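목재 표면 읽기: 나뭇결과 상판 관리
생활목공 기초 강의 노트, 4강

이번 강의에서는 테이블 상판을 눈으로 읽는 방법과 그에 따른 관리 방법을 다룬다. 지난 시간에 배운 심재와 변재의 구분은 알고 있는 것으로 보고 진행한다. 준비물은 지난 시간과 같고, 연필과 마스킹테이프를 추가로 가져온다.

1. 결이 생기는 이유

나무는 자라면서 안쪽에서 바깥쪽으로 층을 쌓는다. 온대 지역의 나무는 봄에 자란 부분과 여름 이후에 자란 부분의 조직이 달라서 그 경계가 선으로 남는다. 통나무의 끝면에서 보면 이 선이 동심원이고, 길이 방향으로 켠 판에서는 긴 줄이나 곡선이 된다. 같은 통나무라도 톱이 어느 방향으로 지나갔는지에 따라 판의 얼굴이 달라진다.

곧은결: 나이테에 직각에 가깝게 켠 면이다. 줄이 나란하고 간격이 고르다. 폭 방향의 수축이 적다.

무늿결(판목): 나이테에 접선 방향으로 켠 면이다. 산봉우리 모양이나 타원형 고리가 나온다. 영어 교재에서는 cathedral grain이라고 쓴다. 곧은결보다 폭 방향으로 더 많이 움직이고, 판이 휘기도 쉽다.

한 장의 판에 두 가지가 함께 나오는 일도 흔하다. 판의 가운데는 무늿결이고 가장자리로 갈수록 줄이 나란해지는 경우가 대표적이다. 따라서 판 전체를 한 단어로 부르지 말고 부위별로 적는 습관을 들인다.
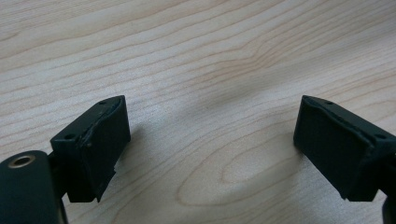 글 마르가레타 마리네스쿠(Margareta Marinescu)
2022년 4월 9일

2. 밝은 상판에서 결 찾기

위 상판은 옅은 베이지색이고 분홍빛과 황갈색이 희미하게 섞여 있다. 색 차이가 크지 않은 나무에서는 줄의 색보다 줄의 흐름을 먼저 따라가는 편이 쉽다. 위쪽은 물결 모양의 줄이 비교적 나란하고 촘촘하다. 오른쪽 중간쯤에서는 줄이 휘어 큰 타원을 이루고, 밝고 길쭉한 중심을 여러 겹의 고리가 둘러싼다. 기록지에는 나란한 부분과 타원 부분을 나누어 적는다.

색만 보고 수종을 정하지 않는다. 단풍나무처럼 밝은 색을 띠는 나무는 여럿 있고, 착색이나 도장으로 색이 바뀐 경우도 있다. 수종 칸에는 "단풍나무 계열의 밝은 색"처럼 본 대로 쓰고, 판매처의 표기나 끝면을 확인한 뒤에 이름을 넣는다. 실습용 판재 중 Dzene 목재소에서 들여온 것은 뒷면에 표기가 있으니 대조해 본다.

무늬만으로 원목인지 무늬목인지도 판단하지 않는다. 확인 순서는 다음과 같다.

가. 상판의 옆면을 본다. 윗면의 줄이 옆면과 끝면으로 이어지는지 확인한다.
나. 아랫면을 본다. 윗면과 결의 흐름이 대응하는지 비교한다.
다. 같은 무늬가 일정한 간격으로 되풀이되는지 본다. 되풀이된다면 인쇄된 표면을 의심한다.
라. 모서리에 얇은 띠가 붙어 있는지 손톱 끝으로 가볍게 짚어 본다.

3. 광택과 마감

광택은 무광, 반무광, 유광의 세 단계로만 적는다. 상판을 정면에서 내려다보면 광택을 잘못 읽기 쉽다. 빛이 들어오는 쪽을 마주 보고 몸을 낮춰 비스듬히 본다. 무광으로 보이던 면도 이 각도에서는 은은한 윤이 나는 경우가 있고, 그때는 "무광, 약한 윤"이라고 쓴다.

마감의 종류는 크게 오일과 도막으로 나눈다. 오일 마감은 나무 속으로 스며들고, 도막 마감은 표면에 얇은 층을 만든다. 눈에 띄지 않는 곳에 물을 한 방울 떨어뜨리고 5분 뒤에 닦아 보면 차이를 짐작할 수 있다. 색이 진해진 자국이 남으면 물이 스며든 것이므로 오일이 빠졌거나 도막이 상한 면으로 본다. 시험한 자리는 마스킹테이프로 표시하고 기록지에 위치를 적는다.

4. 닦기

마른 천으로 먼지를 먼저 걷어 낸다. 모래나 금속 가루가 있는 상태에서 젖은 천을 쓰면 결을 가로지르는 흠이 생긴다. 물걸레는 꼭 짜서 쓰고, 결을 따라 한 방향으로 민다. 타원 무늬가 있는 곳에서도 곡선을 따라 돌리지 말고 판의 길이 방향을 유지한다. 닦은 뒤에는 마른 천으로 한 번 더 지나간다.

중성세제는 얼룩이 있는 곳에만 묽게 풀어 쓴다. 알코올이나 아세톤은 도막을 녹일 수 있어 수업에서는 쓰지 않는다. 멜라민 스펀지도 표면을 갈아 내므로 제외한다.

5. 샌딩과 오일 보충

오일 마감 상판에만 해당한다. 도막 마감이나 무늬목 상판은 담당 강사에게 먼저 확인을 받는다.

사포는 240번으로 시작해서 320번으로 끝낸다. 손사포는 반드시 받침목에 감아서 쓴다. 손가락으로 누르면 무른 부분만 파인다. 방향은 결과 나란하게 하고, 결이 비스듬히 흐르는 판은 판의 긴 변을 기준으로 한다. 가루를 털어 낸 다음 Joler 오일을 천에 묻혀 얇게 펴고 15분 뒤에 남은 것을 닦아 낸다. 하루를 말리고 같은 과정을 한 번 더 한다.

오일이 묻은 천은 뭉쳐 두면 저절로 열이 올라 불이 날 수 있다. 물에 적셔 뚜껑이 있는 금속통에 넣는다. 작업실의 금속통은 개수대 옆에 있다.

6. 습도와 판의 움직임

목재는 공기 중의 수분을 흡수하고 내보내면서 폭이 변한다. 길이 방향의 변화는 매우 작다. 7월에는 폭이 늘고 난방을 하는 계절에는 줄어든다. 상판을 다리 구조에 고정할 때 길쭉한 구멍이나 8자 철물을 쓰는 것은 이 움직임을 받아 주기 위해서다. 철물을 꽉 조여 막아 두면 판이 갈라지거나 휜다.

과제

집이나 학교에서 쓰는 나무 상판 하나를 골라 기록지를 작성한다. 결의 종류를 부위별로 적고, 줄의 방향은 연필 스케치로 나타낸다. 마감은 물방울 시험을 한 경우에만 쓰고, 시험하지 않았으면 빈칸으로 둔다. 분량은 A4 한 장이다. 기록지 양식은 Cludlow 작업실 입구의 서류함 24번 칸에 있다. 제출은 다음 수업 시작 전까지 같은 칸에 한다.

참고 자료: Flirard 목재 표본집, 무늿결 항목. 작업실 안에서만 열람할 수 있다.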